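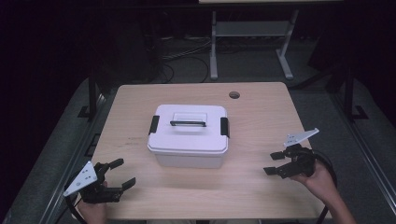

2025-01-16
By the Jomodby press desk

Jomodby and Trustska Open Hand-Guided Teaching Program to Small Workshops

Jomodby and its partner Trustska are opening their hand-guided teaching program to small workshops, starting with 12 sites in April. The program lets a person show a robot a job by doing it, with a gripper in each hand, and we could not be happier to see it leave our own building!

The first set of lessons, called Tamayo, is all about storage boxes: latches, lids, handles, the stuff people do all day without thinking. A demonstrator picks up the two hand-held grippers and works through the task at a normal pace. The grippers record how the hands move and how far the fingers open, and the robot learns from many of these runs.
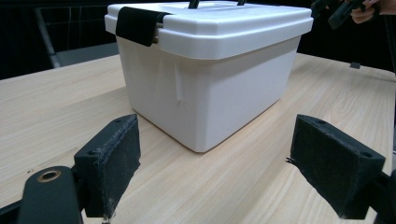
Latches took us the longest. A person with bare fingers flips one open in a moment, but with two padded gripper fingers you have to find the right angle and push from the right spot (our early runs were slow, and there was some muttering). After some 30 demonstrations most new people settle into a rhythm, and their runs start to look smooth and alike.

Each site gets 2 grippers, a table stand and the Plarkby software, which sorts the runs and flags the ones worth repeating. Training takes one afternoon. No programming is needed, and the people who know the job best are the ones we want holding the grippers.

The Tamayo set has 13 tasks so far. Trustska will add more during the year based on what the workshops ask for, and small parts bins are already high on the list.

Workshops can apply through the Jomodby office until the sites are filled.

Comments (3)

boxlid_fan
Do both grippers have to be used every time? Most of our packing is one-handed.

Jomodby press desk
You can leave one down. Several of the tasks only need one.

northbench
Would love to try this for our parts bins. Are the finger pads replaceable? Ours would wear out in a week.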